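Clitby Community Help
Computers and Equipment > Desktop Hardware

Replacing a hard drive in a donated desktop: order of work and handling of the drive caddy

Posted by Souad Bouzid
Apr 21, 2022

I am responsible for the computers in the reading room of the Hembridge Adult Learning Center. The center has received 24 donated desktop towers, all from the same office and all of one model. Most start without difficulty. Three do not recognize a hard drive, and I have been asked to replace the drives in those machines before the room reopens in August.

I have replaced memory in the past, but I have not previously worked on a case in which the drive is held in a plastic caddy. I would be grateful for guidance on the following matters.

First, should the tower be worked on upright or laid on its side? Our tables are narrow, and I am concerned about the weight of the case when the panel is off.

Second, is the caddy specific to the drive, or may the old caddy be used again with the replacement? The replacement drives were supplied bare, in antistatic bags, with no rails or screws.

Third, one of the three machines also has no processor. The donor's note states that it was removed before collection. I would like to know whether the drive may be fitted first and the processor later, or whether the order matters.

The center has a screwdriver set and one wrist strap. We do not have a spare power supply or a drive tester. The contents of the old drives were erased by the donor and nothing needs to be recovered from them. 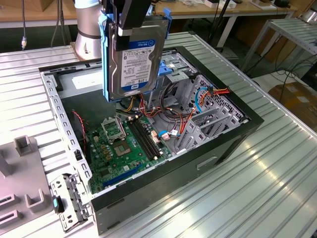

Mahmoud Fawzy

The work you describe is within the ability of a careful person with the tools you have listed. I would recommend that the tower be laid flat, with the open side facing upward, on a table deep enough to hold the whole case. A tower standing upright with its panel removed is easily pushed over when a cable is pulled, and small screws fall into places from which they are difficult to retrieve. Before the case is opened, shut the computer down, disconnect the power cord from the wall, and press the power button once to discharge what remains in the supply. Wear the wrist strap and attach its clip to bare metal on the chassis.

With regard to the caddy, it is generally made for a size of drive and a model of case. It is not made for one particular drive. If your old and new drives are both of the ordinary desktop size, the old caddy may be used again. Compare it with the one on the WD Blue 1 TB drive, where the blue plastic wraps both long sides of the metal body and the rails extend beyond it at each end. Many caddies of this type have short pins that enter the screw holes on the sides of the drive, and the plastic is flexed outward slightly to release them. Do not pry against the circuit board on the underside. If a pin is missing or a rail is cracked, the caddy should be replaced, as a drive that can move in its bay will be noisy and may fail early.

Please observe the following order of work:

Disconnect the data cable and the power cable from the old drive. Hold the connectors by their bodies and not by the wires.

Release the caddy from the bay and draw it out in a straight line.

Transfer the caddy to the new drive, with the connectors facing the same way as before.

Return the caddy to the bay until it is held firmly, and then reconnect both cables.

The drive should be held by its edges throughout. It should not be set down hard or stacked upon another drive. If it has been brought in from a cold vehicle, allow it to reach room temperature in its closed bag.

As to the missing processor, my preference is to complete the work on the motherboard first. The socket is the most delicate part of the machine, and it is better approached before other parts and cables have been handled above it. The order is a matter of convenience, however, and the drive will not be harmed if it is fitted first.

Souad Bouzid

Thank you. I have moved the work to the large table in the craft room. I examined the first machine and found that the caddy can be flexed open by hand as you describe. I would still welcome advice on the cables, as there are more of them than I had expected and I am not certain which should be moved.

Othmane Bouzid

We had the same kind of towers at the Shawky Street office. Ours turned out to be a bad cable and the drives were fine. I would try another cable before buying anything. I never used a strap and had no trouble.

Mahmoud Fawzy

I agree that the cable should be tested first, and I ought to have mentioned it. A data cable from one of the working machines may be borrowed for the purpose. I do not agree with respect to the strap. Static damage is often not apparent on the day it is done, and the center already owns the strap.
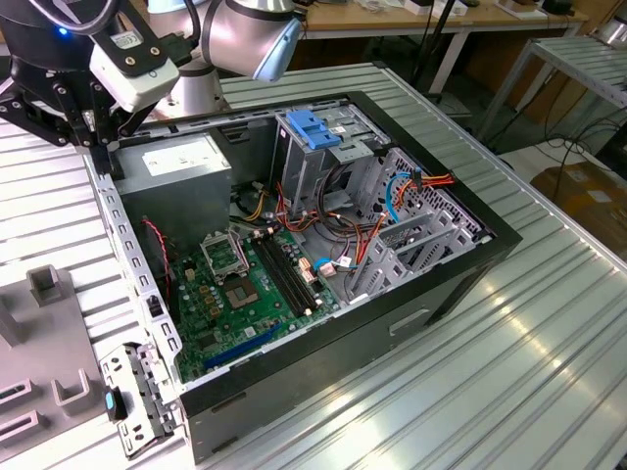

Clitby Equipment Reuse Team

Bouchra Abdelaziz

I reply on behalf of the team, which prepares desktop computers for schools and learning centers in the district. The previous answers are sound for the most part. I will confine my reply to the cables, the socket, and the testing of the finished machines.

Cables. In a case of this type, two kinds of cable concern you. The first is the SATA data cable, a narrow lead with a small flat connector. In the machine shown it is blue and runs from the drive bay down toward the board. The second is the power lead, which belongs to the larger group of colored wires coming from the power supply. The red, yellow and orange wires looping through the middle of the case are of that group. They may be moved gently to one side to give access, but they should not be placed under tension, and they should be kept clear of any fan when the panel is refitted. Thin two-wire leads near the side rail should be left where they are unless you know their purpose. If such a lead is pulled off by accident, note its position at once and consult the manual for the board before reconnecting it.

We advise that the arrangement be photographed before the first connector is touched. A strip of masking tape with a written label is also satisfactory.

The drive cage. Some cages are fitted with a plastic release lever, commonly in blue, as on the cage in the same machine. The usual convention among manufacturers is that a colored plastic part is one the owner is expected to operate. If the lever does not move under moderate finger pressure, look for a cable caught behind the cage before applying more force.

The socket. A machine without a processor should not be left open on a table between sessions. When the metal bracket is raised and the square contact area is exposed, dust or the touch of a sleeve may be enough to cause a fault, and on many boards the contacts cannot be straightened satisfactorily once bent. If the processor has not arrived, lower the bracket over the plastic cover supplied with the board. If you do not have the cover, lay the side panel over the case and put a notice on it. When the processor is fitted, match the mark on its corner with the mark on the socket, place it without pressure, and close the bracket and lever. It must then be given fresh thermal compound and a working cooler before the computer is switched on, even for a short test.

I would depart from the previous answer in one respect. Where a machine lacks both a processor and a working drive, our practice is to fit the processor, cooler and memory, start the machine without any drive, and confirm that it reaches the setup screen. Only then is the drive installed. A fault found at that stage cannot be due to the drive, and time is saved in looking for it.

Testing. After the new drive has been connected, enter the setup screen and confirm that the drive is listed with the expected capacity. If it is not listed, switch off, disconnect the power cord, and reseat both ends of the data cable. If it remains absent, move the cable to another port on the board. Once the drive is listed, we run the full surface test from a bootable disk and leave the machine working for 3 hours with its panel on. Any drive that reports an error in that period is withdrawn.

Records. For each machine, the team keeps a card giving the serial number of the case, the serial number of the new drive, and the initials of the person who carried out the work. A blank card may be requested at the Trerus Road desk. Old drives may be returned to the same desk, in a box with padding, even where the donor states that they have been erased.

Abdelilah Belhaj

One small addition concerning the screws. Drive screws and case screws are often of different threads and look much alike. A case screw forced into a drive will damage the hole. Keep them in separate cups.

Souad Bouzid

I thank all who have replied. The first machine failed with its own cable and worked with a borrowed one, so Mr. Bouzid was correct in that instance. The second required a new drive, which was listed in the setup screen on the first attempt. The third is closed and labeled until the processor and cooler are received. I have asked the Trerus Road desk for three cards.

This topic has been marked as resolved by the poster. Further replies remain open to registered members.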